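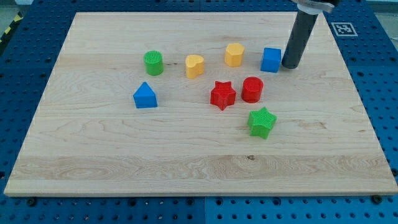 Review: Movmont tabletop arm, open day demo at Drutis

3 out of 5, might go up if I ever get one on my own bench.

Typing this in the parking lot before I forget it all. Went to the Drutis open day in July, the one at the Dunleavy building. Doors at 9, got there late, missed the intro talk. Slides were still up though.

The demo is block pushing. Little plastic shapes on a wood board — stars, cylinders, a heart, a hexagon and so on — and you type what you want. "Move the blue cube next to the green star." Arm thinks, then goes. No fingers on this one, just a dark gray cylinder with a rounded tip that nudges stuff along. Slower than I expected. Smoother too.

I got 24 minutes with it, which was generous, the line was long behind me.

Good stuff. Cubes go where you tell them, mostly. It corrects itself if a block drifts, comes around the other side and pushes back. Understood my sloppy typing ("red sylinder") fine. Quiet enough to talk over. The pegboard table is a great idea, everything bolts down and you can rearrange teh whole setup with one wrench.

Not so good. Hearts. Push on a lobe and it spins, every time, then the arm chases it. Stars nearly as bad. Two shapes touching and you ask for one — you get both. And there is a wait after each command, long enough that I retyped mine and confused it.

The Rarberg controller is sold seperately, and nobody at the desk could give me a price. Annoying. Manual is 846 pages, I flipped through the calibration chapter and it's 29 pages by itself. Clear diagrams at least.

Setup is tool-light, they told me. Didn't see it done so can't say.

Who for — teaching labs, yes. Anyone who wants things picked up, no, look elsewhere. Coffee was bad, parking free. Would go again for the afternoon session, they were promising 32 shapes.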